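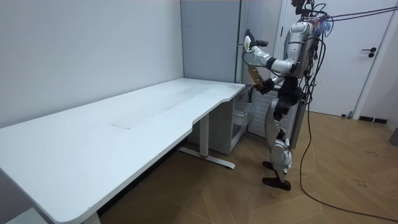 Section 4 explains how to level the Fjeld desk after the frame is joined. Choose the final place of the desk first. A long white desk with its far end toward a tall grey cabinet, as it is here, is a good arrangement, but please check that the cabinet doors can still open.

1. Remove everything from the top.
2. Turn all leveling feet in, until they stop.
3. Put the spirit level along the long side, then across.
4. Turn out the foot at the lowest corner with the 12 mm wrench.

CAUTION: Do not turn a foot out more than 17 mm. The thread can come loose from the leg.

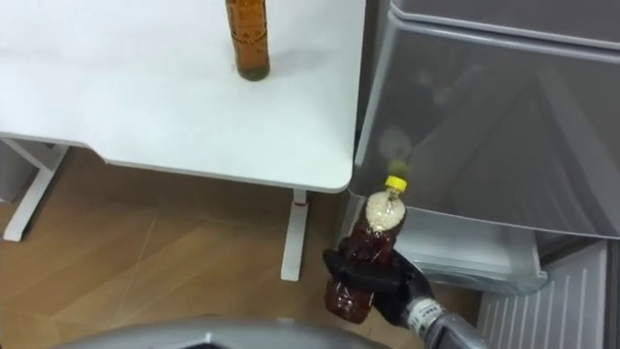
Can the desk be leveled on a carpet?
It can, but wait one day after you place it and then level it again, for the carpet goes down under the weight.

5. Press on each corner with a flat hand. If the desk rocks, repeat step 4 – a quarter turn is usually enough. 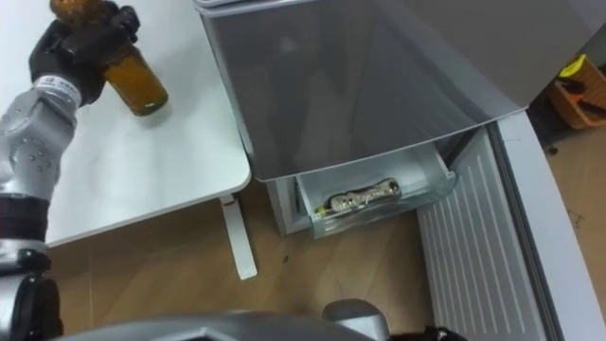
6. Tighten the lock nuts against the legs. Hold the foot still with the second wrench while you do this.

Note: Desks delivered before March have no lock nuts. A set can be ordered from Junley as part 51. 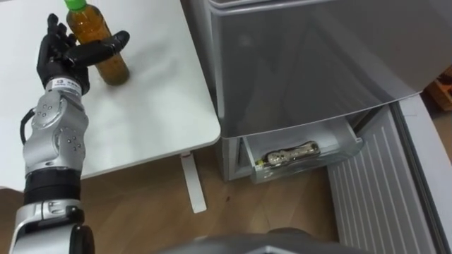
7. Check the level one last time in both directions, and write the result on the service card.

For cleaning of the top, see page 26.

Text: Valter Eklund. Revised 10/05/2021.

3 shares | 0 comments

We use cookies to improve your visit. Accept | Settings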